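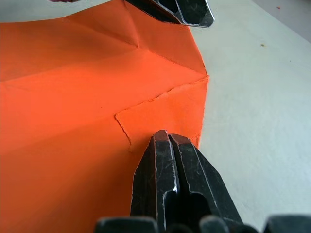
先别急着把围裙交给它

访机器人操作工程师德斯皮娜·斯坦

德斯皮娜·斯坦在Nulwood工作,负责的部门叫"软物组"。所谓软物,就是纸、布、塑料袋、海绵、电线这类一碰就变形的东西。她说组里的人对外介绍自己时,常常要解释一遍:他们不做会走路的机器人,也不做会聊天的机器人,做的是夹爪末端那几厘米里发生的事。

我们是六月去的,上午十点到,谈到下午。她事先在邮件里提了一个条件:文章里不要写"家务机器人已经来了",也不要写"还要等五十年"。"两种话我都听人说过很多遍,"她说,"说的人大都没有叠过一千次毛巾。"

谈话从纸开始。软物组眼下最主要的任务是折纸和翻纸,客户是Hulladis,一家做礼品包装和小批量纸盒的公司。Hulladis的车间里,裁切和压痕早就由机器完成,剩下靠人手的是最后几步:把纸翻过来,把角压下去,把没粘牢的一层掀开重来。

"一张纸放在桌上,人用指甲一挑就起来了。"斯坦说,"你让机器去挑,它首先要知道边在哪里。纸和桌面之间的高度差比一根头发大不了多少,颜色又可能一样。如果是纸叠在纸上,同一种颜色,那就更麻烦,摄像头看到的只是一条很细的亮线。"

她说撕过的边反而比裁过的边好找。裁切的边缘太干净,撕开的地方有纤维,会反光。可是撕开的边也软,夹爪用力稍大,夹起来的就是一小撮纸毛,整张纸还躺在原处。

问到成功率,她没有回避。最近一轮测试里,任务是掀起一层纸并把它折到对面,一共做了657次,489次合格。合格的标准由Hulladis定:折线不歪,纸面没有新的破口,整个动作不需要人插手。

"客户的第一反应是,四分之三,不错嘛。第二反应是问剩下的怎么办。"她说,"在车间里,四分之一的活要返工,等于你得专门留一个人站在旁边。那个人自己折,可能比看着机器折还快。"

她提到Hulladis的车间主管玛丽贝尔·贝坦库尔。贝坦库尔做了多年手工包装,第一次看演示时一句话没说,看完走到桌前,自己折了一张,然后问:为什么它每次都从正上方下去?

斯坦说组里的人都愣了一下。人折纸时,手多半是斜着进来的,一根手指先把纸推出一个小鼓包,另一根手指从鼓包下面伸过去。"我们当时让夹爪垂直下降,因为这样算起来简单。后来改成先推后夹,合格率涨得比之前几个月调参数都多。"

这样的改动目前还要靠人来教。组里负责示教的是法尔哈德·阿拉布扎德,他用手柄带着机械臂做动作,一种折法通常要做100遍,才拿去训练。中午休息时我们和他聊了几句。他说最难教的其实是停手。

"人摸到纸绷紧了,自然就松一点。你问他为什么松,他说不上来。"阿拉布扎德说,"我教的时候也一样,手已经松了,脑子才反应过来。数据里只有动作,没有那个感觉。所以机器有时候学到了松手,却在不该松的时候松。"

他觉得指尖上的传感器会慢慢补上这一块,但现在能用的要么不耐磨,要么太厚,夹不住薄纸。组里用的还是金属手指,结实,便宜,坏了换一副就行。手指用久了会磨花,边角发亮,对夹纸影响不大,对夹丝织物影响很大,会勾丝。

那么家里呢?这是读者来信里问得最多的问题:机器到底能不能洗碗、叠衣服、收拾桌子。

斯坦把家务分成两类。一类是东西硬、位置固定、做错了代价小,比如把杯子从桌上拿到台面上,把积木收进盒子。她认为这一类在实验室里已经做得相当稳,搬到普通人家里还会掉一截,原因往往很琐碎:窗外的光变了,桌布换了,杯子里有半杯水。

另一类是软的、湿的、透明的,或者几样混在一起的。"一只湿袜子卷在床单里,"她说,"你让我现在给一个日期,说机器什么时候能稳稳当当把它拿出来,我给不了。"

她自己家里有一台Petek的扫地机和一台洗碗机,都很满意。她说很多人忘了洗碗机也是自动化,只是它把问题换了个样子:人负责把碗摆进去,机器负责剩下的。"摆碗那一步现在还是我做。我丈夫摆得不好,机器摆得比我丈夫还差。"

软物组去年也试过家用方向,和Clusine合作叠毛巾。项目做了2个阶段就停了。据她说,方形毛巾、干燥、单条放在平桌上,机器叠得整齐,只是慢。把毛巾换成从烘干机里掏出来的一整团,光是找到一个角就要花掉大半时间。Clusine算过账以后,把预算转到了分拣上。

对这个决定,她没有怨言。"他们要的是一台能卖的东西。我们给的是一段能看的视频。这中间的距离,做这行的人心里都清楚。"

说到视频,她的语气重了一些。她认为公众对家务机器人的印象,很大一部分来自剪辑过的演示片,有的加了速,有的背后有人遥控却只在角落写一行小字。Nulwood对外放视频时,她要求标明播放速度、是否遥控、这是第几次尝试。市场部的布拉戈耶·加希起初不太愿意,担心和同行放在一起显得难看。

加希后来也参加了我们的谈话。他承认有过争执。"我当时说,别人都放五倍速,我们放原速,观众看三秒就划走了。"他说,"后来来找我们的客户确实少了,但谈成的比例高了。来的人看过原速,知道自己要买什么。"

车间工人怎么看,是另一个绕不开的话题。斯坦说她在Hulladis听到过两种意见。年纪大些的员工希望机器快点来,压折痕这种动作一天重复下来,拇指根和手腕都疼。年轻一些的担心被替掉。贝坦库尔的安排是让机器先接最伤手的那一步,只做大张、单色、厚一点的纸,人做其余的。目前试用的那条线上,没有人因此离开岗位,她也不肯对以后作保证。

"玛丽贝尔跟我说,你别替我承诺。"斯坦说,"我觉得她说得对,这不是工程师能承诺的事。"

下午我们旁听了组里的讨论会。会上争的是要不要换一种更薄的指尖,争了四十分钟没有结果。公司顾问佐佐木千代通过电话参加,她早年做过纺织机械,意见很直接:不要只改手指,把桌子也改了。桌面上开一条浅槽,纸边悬空一点,夹爪就有地方下去。

有人说这不算机器人学会了折纸,算桌子帮忙。佐佐木在电话里回答,工厂里的机器一百多年来都是这么干活的。

斯坦会后告诉我们,槽会试,薄指尖也会试。在车间里她赞成佐佐木的办法,工位是固定的,想怎么改就怎么改。在家里行不通,没有人愿意为了让机器收拾餐桌,先去换一张带槽的餐桌。她说厂里的活和家里的活看上去是同一个动作,难度差就差在这里。

最后我们请她给想买家务机器人的读者一点建议。她想了一会儿,说可以问销售三个问题:能不能带自己家的东西去试,失败以后它会做什么,修一次多少钱。

"第二个最重要,"她说,"夹空了没关系,夹空以后它要知道自己夹空了。我们的机器现在还有不少时候不知道,手里什么都没有,照样认认真真把后面的动作做完。"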